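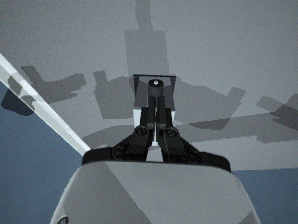 A small square-topped object on a grey tabletop.

The woman who runs the repair counter at Plularitz, in Bratdale, has been mending household goods for 19 years and still does the first look herself. She opens at nine, shuts for lunch and takes nothing in on a Thursday, when she catches up on orders for parts.

"Most of what comes over the counter is kettles, lamps and radios," she says. "People think it must be the motor or the circuit board. A lot of the time it's the flex, where it bends by the plug."

She learned the trade at Bednárik, a shop two streets away that closed when the owner retired. He made her take apart the same toaster every morning for a month before she was let near a customer's. She didn't enjoy it. "I could do it with my eyes shut by the end, and I still couldn't tell you why it had to be that toaster."

Last year the shop took in 980 items. Of those, 231 could not be mended, mostly for want of a part. She keeps the figures in a red notebook and reads them out without being asked.

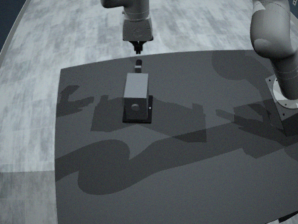
Parts are the thing she talks about longest. A supplier in Gurkow still sells switches and knobs for older lamps, but the smallest order is 100 pieces, and she may need three. The rest go into drawers. There are 278 drawers in the back room, labelled by her and, before that, by whoever had them first, so some of the labels are wrong.

Does she ever turn work away? "Microwaves. I don't do microwaves, and I won't do anything that's been in a flood."

Prices go up in March, for the first time in four years. A first look will stay free. She has put a notice in the window and two customers have complained so far, one of them about the spelling.

She would like to take on a learner, two days a week to begin with, and has asked at the college. They want a form filled in. "I've got it here somewhere," she says, and goes back to the lamp she was rewiring when I came in.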